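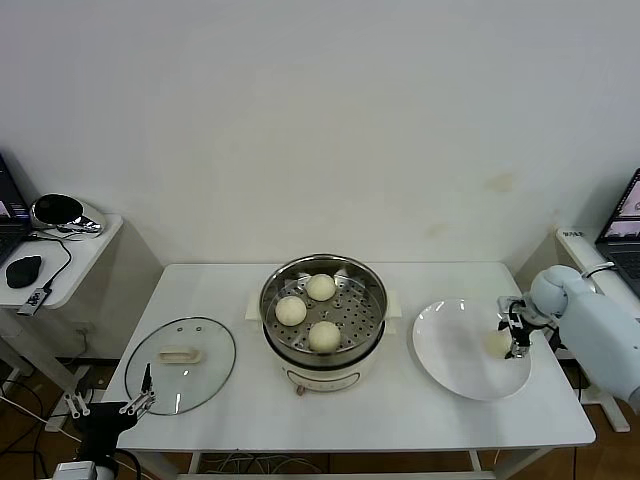
Stop Raising the Population Cap

Posted 30 Mar 2019 by Lautaro Olivares

Every few weeks someone asks for a mod that lifts the household limit in Plutine, and every few weeks someone obliges. The latest version lets a single town hold 3,225 residents. I installed it, ran it on a copy of my Mitthorpe save, and took it out again. The mod does what its page says. My objection is to the goal.

A resident in Plutine is an expensive object. Each one carries a needs table, a schedule, a list of relationships and a short memory of recent events. The first two grow in a straight line as the town grows. The relationship list does not. Every resident who shares a workplace or a street with another gets an entry, and both entries are checked when either one moves. Double the town without adding streets and the relationship work comes close to quadrupling.

The game handles this by cheating, and the cheat is a good one. Residents outside the active district are put on a slow clock. They skip meals, they skip most conversations, and their schedules are resolved in one block when you return. At the default cap the slow clock is hard to notice. You come back to the harbor and the baker is at the oven, a little older, with one new friend.

Raise the cap far enough and the slow clock stops hiding. In my test town the harbor district took so long to catch up that residents stood at their doors until midday. Shops opened with no staff. Two households had a birth logged before the wedding that was supposed to come first. These are ordering faults. A faster processor shortens the wait at the doors but does nothing for the birth log, which is written in whatever order the blocks are resolved.

People who defend the large caps say that a town feels empty at the default. I agree with the complaint. Mitthorpe at the default cap has a main street you can walk end to end at noon without passing anyone. The residents exist, but the scheduler has sent them indoors. Work shifts in the base game all start at the same hour and end at the same hour, so the streets fill for a moment twice a day and are bare for the rest of it.

That is a scheduling problem, and it can be fixed with a schedule. The Riquelme shift pack splits the work day into four start times and moves a share of the shopping trips into the afternoon. It adds no residents at all. With it installed, the same main street has people on it through most of the daylight hours, and the save loads as quickly as before. The pack has a fraction of the downloads of the cap mods. I suspect the reason is its name, and the fact that its page leads with a table of shift offsets.

There is a second cost to large towns that has nothing to do with frame rate. The player can't know the people. Plutine gives residents names, grudges and favorite foods, and the writing in the event text is better than it needed to be. In a small town you see the same names come up again and you begin to read the events as news. In a very large one the event panel becomes a log file. I caught myself dismissing funerals to clear the queue.

I would make one exception. Jumo, the tool most of us use to inspect saves, needs large towns for testing. If you write mods that touch relationships, you should run them against a crowded save, because that is where the bad cases are. Keep that save in its own folder and don't play it.

For everyone else, my suggestion is to leave the cap alone and change the shifts first. Play a full season that way. If the town still seems thin, add a district before you add households, so that new residents have somewhere separate to work and the relationship lists stay short. The base game supports four districts and most saves I've looked at use two.

The next patch is due in April, and the notes mention changes to how the slow clock resolves births and weddings. If the ordering fault is fixed I will rerun the harbor test and post the timings. I don't expect to change my mind about the cap.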